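Tarley Evening Talks: Clearing the Shared Table
Speaker notes, July

Before you start
Water, clicker, the cloth bag with the props. Doors at 6. Leave the lights up, people like to take notes on this one.

Opening (2 minutes)
Say hello, then go straight to the question: what is on your table at home right now? Let people shout out answers. Somebody always says keys! Write them on the board as they come and don't tidy up the list, because the mess is half the fun.

Where it all comes from
Tables collect things because they sit at hand height and we walk past them all day long. Tell the Grumholm story (the office kitchen, 4 half-finished bottles and no one would claim a single one). Pause for the laugh. Then the serious bit: every object on there is a small decision somebody put off.

The sorting game
My favorite part, so don't rush it! Hand out the Pister cards, 7 to a group. Three piles: lives here, lives somewhere else, needs asking about. Walk around while they talk. If a group gets stuck on chargers, let them stay stuck for a bit, they usually find a good rule on their own.

What gets to stay
Slide up. Start with the sunflowers in their green pot, near the center back of the table, and ask who would move them. Hardly any hands, I bet. Now the phone, the little orange box, the bottle and the white cup. Take votes on each one and keep it quick. Flowers make a table feel cared for, and I love how a spot of yellow pulls your eye to the back.

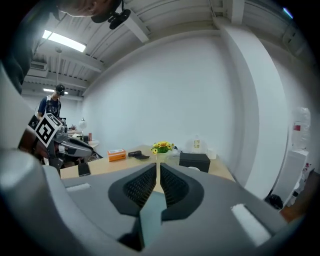
Questions and wrap-up
Repeat each question into the mike. Mention the Besson handout by the door, and collect the cards before people leave.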